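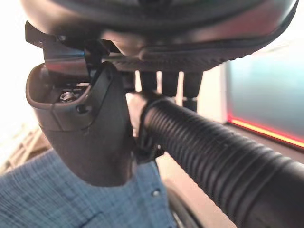
Thu 24 October: reading room, second visit

Arrived when the doors opened. Same desk as in June, same broken lamp. Ordered the garrison hospital accounts for Laltley, three bundles, and the surgeon's letter book. The letter book came first. The accounts took until nearly noon.

The question remains the one I started with: who paid for the sick soldier once he was off the regiment's strength. The printed regulations say the captain's allowance stopped on the day of admission and the hospital fund took over. The accounts do not bear this out. In the first bundle the fund is charged from the fifth day, and the gap is made up by stoppages from the man's own pay. I transcribed 30 entries before lunch and found only two exceptions, both sergeants.

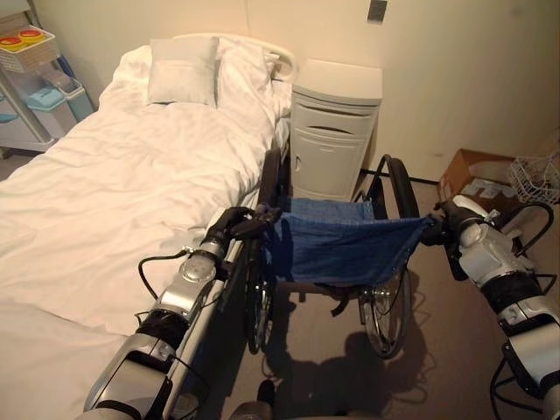 Bed, cabinet and folding wheelchair.

The second bundle is in a different hand and harder going. The clerk abbreviates the regiment to one letter and leaves out the ward. He does give causes of discharge, though -- "cured", "unfit", "to the invalids" -- and those are what I need for chapter two. The muster gives a paper strength of 1000 men. The hospital admitted 267 of them over the year, counting each admission once, so men who came back are in there twice. I shall have to match names before using the figure. Spelling will be a nuisance. One man appears under three surnames in as many pages.

Krasniqi's article treats "unfit" as a medical finding. I doubt it. In the letter book the surgeon asks the colonel how many unfit men the company can spare, and signs the certificates afterwards. The dates are in the right order for my reading, but it is a single case and I should not lean on it.

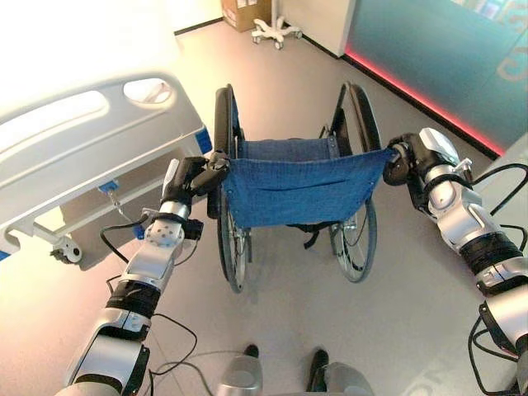

The wheelchair from behind, held at both push handles.

Dennis Mottram was in after lunch for the Sturkance parish registers. He thinks the burial entries marked "mil." are hospital deaths, which would give me a check on the accounts. He will send his list. Offered him my notes on the bread contracts in return.

Third bundle not opened. It is tied with the original tape and the desk wants a conservator present. Rebooked for next week.

To do: find the key to the clerk's abbreviations; check whether stoppages were entered in the pay lists as well; copy the surgeon's letter again, as my first version has a line missing.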